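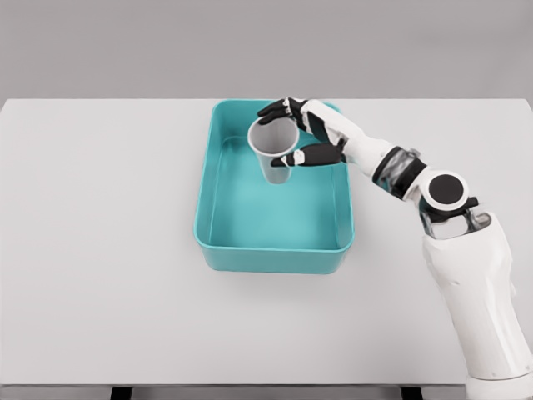

Elsie Wihongi wrote back after the first draft of this section that the booking tool had never once given her the right transfer times for Kirkton camp, and that we should say so up front. Fine. It is said.

Section 4: Setting up a group safari in the Dasow trip planner

By Hagos Demissie, September
Print this page | E-mail this page

Before you start, have passport names and arrival flights for every traveler. The planner claims it can fill in missing names later. I have yet to see it do so without dropping a room.

1. Open a new trip and choose Group. Do not choose Family, even for a family. It locks the room types.

2. Enter the camps in the order you will visit them. The "best route" button sorts by price and calls it a route.

3. Set nights per camp. The planner suggests one. Ignore it and enter at least two, or your guests will see more airstrips than elephants.

4. Add the light aircraft transfers by hand. Check every time against the operator's own sheet.

NOTE: The bag limit field reads 17 kg by default. Your carrier may allow less, and may count camera gear. Ask them in writing.

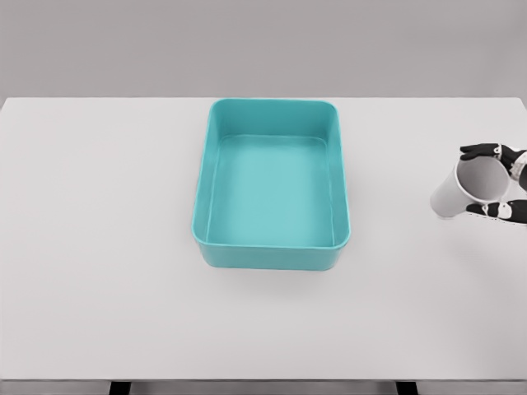
Fig. 4. Teal bin on the table.

5. Under Extras, clear every box. Baxter travel cover is ticked when the page loads, and the price shown at the top does not include it until checkout.

6. Press Hold, then wait for the e-mail from Fisance, which handles the deposits. The green check mark on screen means your request was sent. It does not mean a camp has agreed to anything.

CAUTION: "95% confirmed" is a phrase the planner likes. A camp has a bed for you or it doesn't. Do not buy international flights until each camp has sent its own reference number.

7. Save the itinerary as a file and print it. The phone version is said to work offline — take the paper anyway.

If a transfer changes after the hold, delete that leg and enter it again. Editing it leaves the old time on the guest's copy.

Last updated: September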